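Karuritz Paper Crafts Exchange
Progress report to the Parell Fund, August
Prepared by Fung-ping Yen

1. Card swaps

The grant asked for monthly card swaps at the Nkosi Street hall, and we have held them. Attendance is good on paper. I would be careful with that number, as the sign-in sheet counts a person again every time she comes back from lunch. Li-hua Liao has agreed to keep a proper list from now on.

Members turned in 1,548 handmade cards. Many are lovely. A fair share are the same birthday card with a different ribbon, and I doubt that the "new techniques" goal in our application has been met. The embossing table drew a crowd. The watercolor table did not, and I would not pay for it again without a better teacher.

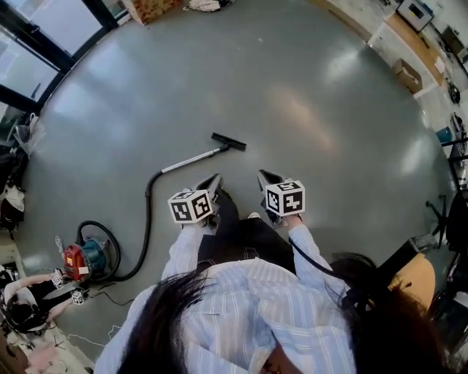

2. Supplies

We bought 48 pads of patterned paper from Plundance. The colors were duller than the samples and two of the pads came with bent corners. Plundance offered a credit on our next order. I asked for a refund and am still waiting. So-ying Siu thinks the credit is fair, and we have agreed to disagree.

The die-cutting machine works, but the small flower dies tear anything thinner than cardstock. The catalog said otherwise. Please treat the line in our budget marked "time saved by die cutting" as a guess. It was mine, and it was too hopeful.

3. Classes

Telmo Paredes taught 6 beginner classes on folding, scoring and simple pop-ups. Feedback forms were all positive, but they were filled out with Telmo standing there, so I don't put much weight on them. Better evidence is that most of the Wednesday group signed up again and paid their own way.

Pui-shan Sin's stamp carving class was put off because the carving blocks arrived late. It should run next month if the hall is free.

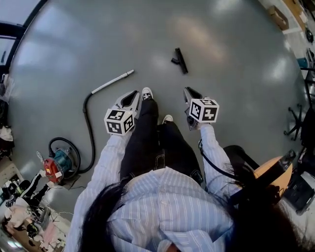
Striped shirt, black trousers and white sneakers on the gray floor.

4. Money and next steps

Spending is under budget, mostly because of the delayed class. I would not call that a saving yet. We ask to carry the unspent part forward and to drop the online shop from the plan. Postage would eat whatever a card brings in, and I have yet to see figures that say otherwise.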